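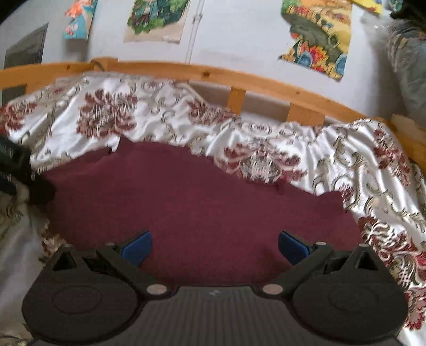 Pivot pin

A pivot pin is a short cylindrical fastener that joins two or more parts and lets at least one of them turn about the pin's axis. It is the simplest form of revolute joint and is found in door hinges, folding rules, pliers, bicycle chains, window stays, and the links of heavy earthmoving equipment. Pins used in clevis joints are usually called clevis pins, and those that hold a piston to a connecting rod are called wrist pins.

Construction

Most pivot pins are turned or cold-headed from carbon steel and then hardened at the surface. Stainless steel is used where corrosion is expected, and bronze or engineering plastic where loads are light. A pin may be headed at one end, headed at both ends by riveting, or left plain and held by retaining rings, cotter pins, or a press fit in one of the joined parts.

In a press-fit joint the pin is fixed in the outer members and the inner member turns on it. In a floating joint the pin is free in all members and held only against sliding out. Floating pins wear more evenly but need more side clearance.

Loading

A pin in single shear carries the load across one cross section. A pin in double shear, as in a forked joint, carries it across two, and its average shear stress is half as great for the same load and diameter. For example, a pin with a cross section of 10 square millimeters carrying 600 newtons in double shear has an average shear stress of 30 megapascals; in single shear the same stress is reached at 300 newtons.

Shear is seldom the only limit. Bearing pressure between the pin and the hole wall often governs the design of thin linkage arms, and long pins with wide gaps between members must also be checked for bending.

Fit and wear

Clearance between pin and hole sets the amount of play in the joint. In a linkage with several pivots the play adds up from one joint to the next, so a mechanism with small clearances at each pin can still be loose at its far end. Bushings are commonly pressed into the moving member so that the bushing wears first and can be replaced -- the pin itself may then last through several changes.

Dry joints are prone to fretting, a form of surface damage caused by small back-and-forth motion. Grease grooves, oil-filled sintered bushings, and polymer liners are the usual remedies.

Naming and sizes

Catalog practice varies. The Karakaya range lists pins by diameter and grip length, the grip being the total thickness of the joined parts. Plallik catalogs give overall length instead, which includes the head, and a Plallik pin listed as 38 millimeters long therefore has a shorter usable length than a Karakaya pin with the same number.

See also

Clevis fastener
Hinge
Linkage (mechanical)
Plain bearing

Page last edited 9 October 2024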